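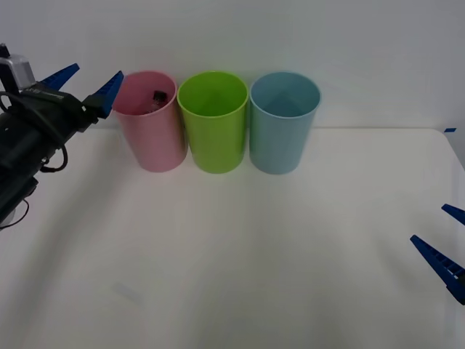 Sorting Small Items into Cups

By Lenuța Sârbu
September

Purpose

Our shared desk in the Mellgate study room collects paper clips, erasers, batteries and other loose things. I wanted to find out if a simple set of cups would keep them in order better than the one deep drawer we had.

Materials

Three plastic cups, pink, lime green and light blue, all the same size and shape. They stand in a row at the back of the white table, against the wall, close together so they take up little space. A tall cup hides small items, but the color is easy to remember – pink for electrical bits, green for stationery, blue for anything unclaimed.

Method

I sorted the drawer on a Wednesday. It held 133 items. Paper and broken pens were thrown out first, and 73 items were left to sort. Users were told the colors once and no labels were added.

Results

Pink and green were used correctly most of the time. Blue was emptied every Friday. Long pens made the cups tip, so they went back in the drawer. Finding a small battery still meant pouring out the whole pink cup.

Changes

A shallower cup would suit the electrical bits. I would also try labels – two new users mixed up green and blue in the first week.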